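Collection Site Self-Inspection: Breath Alcohol and Urine Specimen Areas
Kasby Occupational Testing, Suite 107
October 2020
Completed by: Miyuki Tanabe, site coordinator

Ratings: S = satisfactory, C = corrective action needed, NA = not applicable. Comments are required for every C and optional otherwise.

Section A. Restroom and enclosure

A1. Water source secured or shut off before each collection. S
A2. Bluing agent in toilet tank and bowl. S
Comment: Tank color was weak at the first check of the day. Tablet replaced and color rechecked before the first donor.
A3. Soap, cleaners, and aerosols removed. C
Comment: Air freshener found on the ledge behind the door. Removed. Cleaning crew supervisor told by phone; written notice to follow.
A4. Ceiling tiles and access panels secured with tamper tape. S
A5. Trash receptacle emptied or removed. S

Section B. Supplies

B1. Specimen kits sealed and within expiration date. C
Comment: 98 kits on the shelf, 2 with torn outer wrap. Both discarded and logged. Remaining kits expire after December.
B2. Temperature strips readable, 90 to 100 degrees F. S
B3. Current custody and control forms in stock. S
Comment: Old-version forms are still in the lower drawer. They are not to be used and will be shredded.
B4. Shipping bags with absorbent material. S
B5. Oral fluid devices. NA

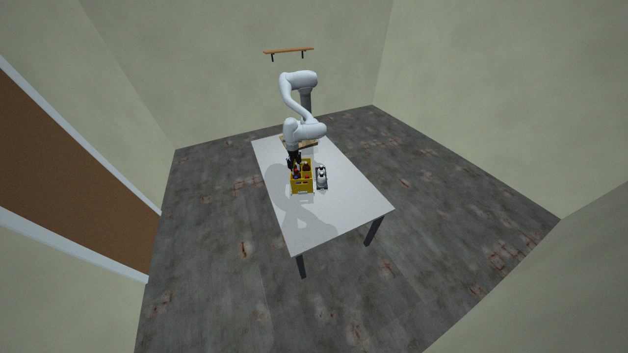
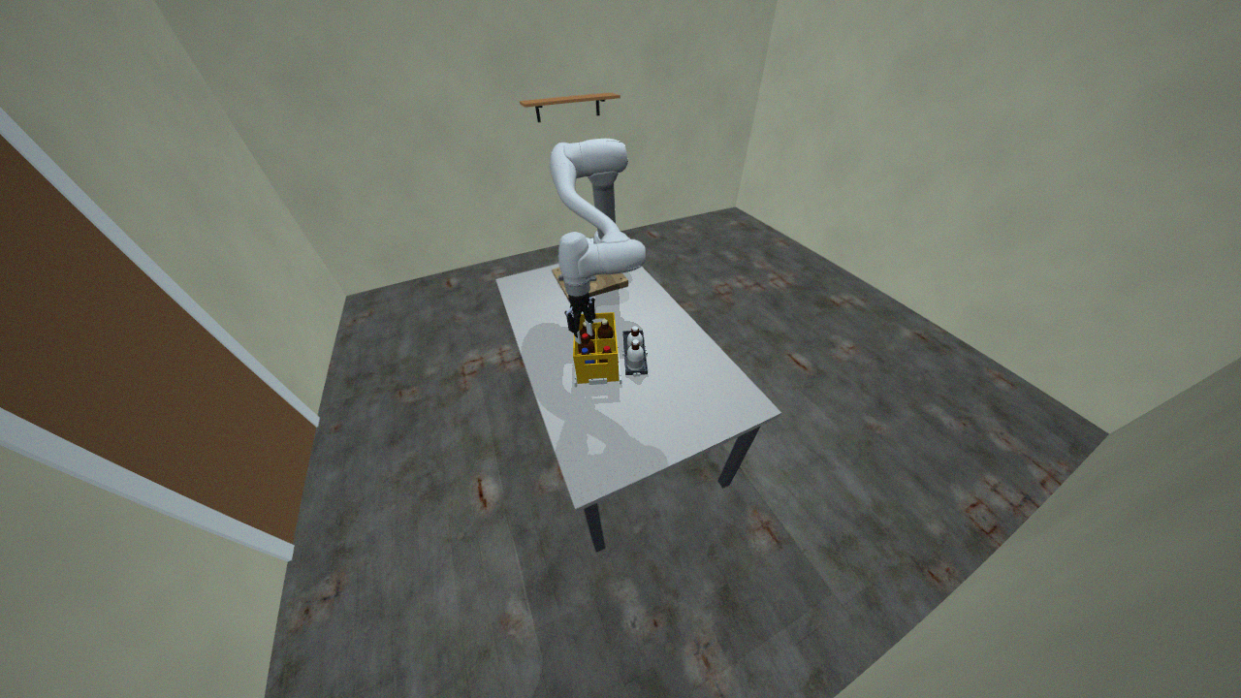
Robot arm over a yellow bottle crate, both views.

Section C. Breath alcohol equipment

C1. Fultix evidential tester: external calibration check within tolerance. S
Comment: Check run before opening. Printout stapled to the calibration log.
C2. Dry gas cylinder within expiration date and strapped upright. C
Comment: Cylinder is in date. Strap is loose at the wall bracket. Re-tighten or replace before the next inspection.
C3. Mouthpieces individually wrapped. S
C4. Printer paper and spare roll available. S
C5. Screening and confirmation logs kept separately. S

Section D. Custody and storage

D1. Specimens in locked refrigerator or courier box until pickup. S
D2. Purimis refrigerator log complete. C
Comment: 4 entries missing initials. The readings are present and in range. Do not add initials after the fact. Attach a signed note to the log page.
D3. Courier pickup sheet signed by both parties. S
Comment: Oshima courier is signing legibly again after the last reminder.
D4. File cabinet locked when the desk is unattended. S
D5. Donor results not visible from the waiting area. S
Comment: Monitor was turned toward the hallway at the start of the walk-through. Turned back on the spot.

Section E. General safety

E1. Exit route clear and exit sign lit. S
E2. Fire extinguisher tag current. S
E3. Eyewash station flushed and recorded. C
Comment: Flush done, no entry on the card. Card moved to a clip beside the station.
E4. Gloves stocked in all sizes used by staff. S
E5. Spill kit complete. S

Open items: A3 written notice, C2 strap, D2 signed note. Items B1 and E3 closed during the inspection. Keep this form with the collector training files.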